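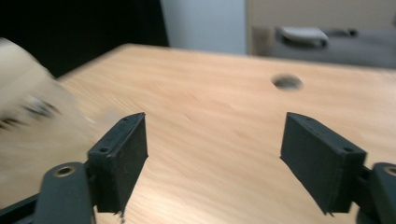

The hand-held gripper, open, over one of our work tables.

Call for participants: teach a robot with your own hands

Weltach is looking for people to join our summer demonstration sessions in Mumstead. You hold a light two-finger gripper, do ordinary tabletop jobs with it (picking up, sorting, stacking, putting away), and the recordings become the lessons our robot arms learn from. We have 1,030 demonstrations so far and we want a lot more, from all kinds of hands!

No technical background needed. Left-handers are very welcome, and so are people who have never been near a robot. Bimla Shakya runs the practice round and will stay with you until the gripper feels natural. Most people start inventing their own ways of grabbing things pretty quickly, and we love that.

Sessions last 60 minutes, with a break whenever you want one. We ask for two sessions per person, on different days. You should be 18 or over and comfortable standing at a table. Travel within Mumstead is paid back.

If you'd like to try remote control of an arm as well, say so when you sign up. There are seven places for that.

Sign up by 6 Jul 2022 at the Weltach front desk, or ask for Satish Vishwakarma.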